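Giving up on the big grocery shop

I've been meaning to write this one since December, when I stood in my kitchen staring at a bag of spinach that had turned to soup and thought, right, that's it, no more giant weekly shops! I was spending a fortune and still ringing for takeaway twice a week.

So now I go every few days, on foot, with one bag. Ilgın put me onto it (she's never owned a car and eats better than anyone I know) and I was a bit sceptical, what with work and the kids' swimming. But the greengrocer is only 15 minutes' walk from our place, and half the time I end up enjoying it.

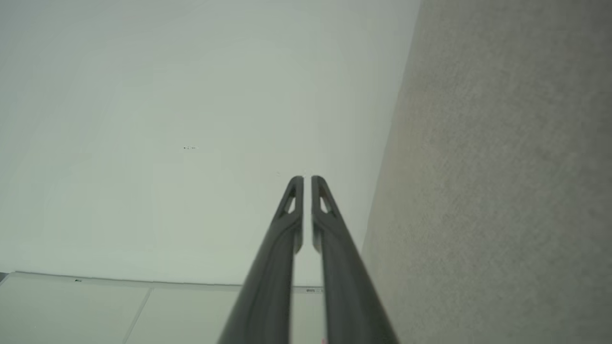
The first fortnight was a mess, I'll admit. I kept forgetting milk. I'd get home with a gorgeous eggplant and no idea what went with it, so we had a lot of cheese on toast. Then I started writing down three dinners at a time on the back of an envelope, and things settled. My favourite so far is a lentil and silverbeet thing with heaps of lemon, which even my youngest will eat if I call it stew. 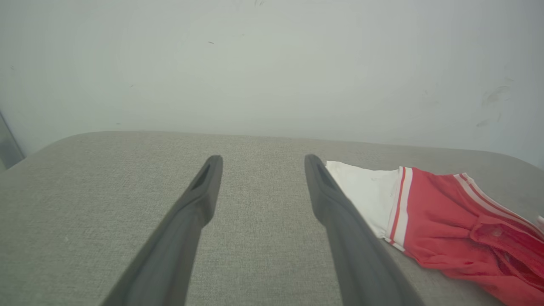
The money side surprised me too. I saved $80 in the first month, mostly from not chucking stuff out, and most of that went straight on fancy cheese, so make of that what you will. I still do a bigger run for rice, tins and dog food, and Ekrem drives me for that one because the dog food weighs a tonne.

Next up I want to try growing my own parsley again. The last pot lasted nine days.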